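Keep the Odd Plates
By Teodor Adamczyk

Every March my building in Vesmont holds a swap in the ground floor hall, and every March the same boxes come down from the same cupboards. They are full of odd plates. One has a gold line around it, one has a rooster, one came free with something in 1990. People bring them down because they have bought a set.

I think buying the set is usually a mistake, and I say that as someone who did it. Four years ago my wife and I replaced everything in the kitchen with plain gray stoneware, 56 pieces in two deliveries. It looked very good on the shelf. It also weighed so much that my mother-in-law would not lift the serving dishes, and when three of the dinner plates broke the first winter, the maker had already changed the gray. So we had a set with a gap in it, and a set with a gap bothers you in a way that a mixed pile never does.

A mixed pile can't be spoiled. If a plate breaks, you have one fewer plate. You pick up another at a swap or a thrift store, and it joins the others without any fuss. The only rule I would keep is size. Plates of a similar width will stack and fit the dish rack, and after that the colors can do what they like.
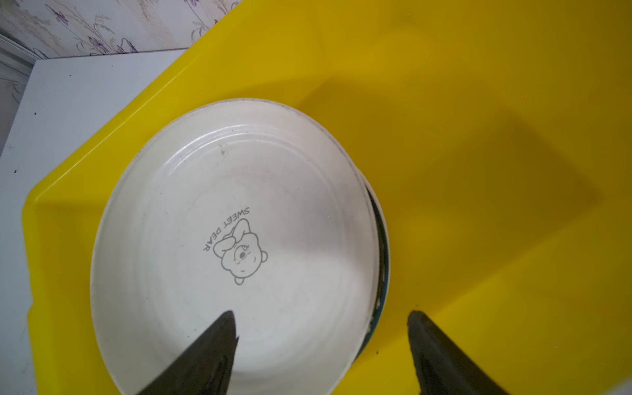 The usual argument for matching is that it looks better when guests come. I have eaten at a good many tables and I can't remember the plates at most of them. The ones I do remember were odd. My aunt in Gindton had a blue one with a windmill, and the cousins fought over it until we were far too old for that. A child who won't eat soup will sometimes eat it to get to the picture at the bottom. I have no such memory of gray stoneware, and I doubt my children will either.

There is also the matter of wear. On a matching set, one faded plate looks like a fault. In a pile of different ones it is just an older plate. Speckles on the rim, a dull patch where the knife goes – you scrub what comes off and live with the rest. Cracks and chips are another matter. Those go in the trash, whatever is printed on them.

We gave away most of the stoneware last year. A young couple on the second floor took it, and they seem happy with it, so I may be wrong about other people's kitchens. I kept two bowls. The shelf now holds plates from at least six households, and the only one we argue about is the windmill, which my cousin still has.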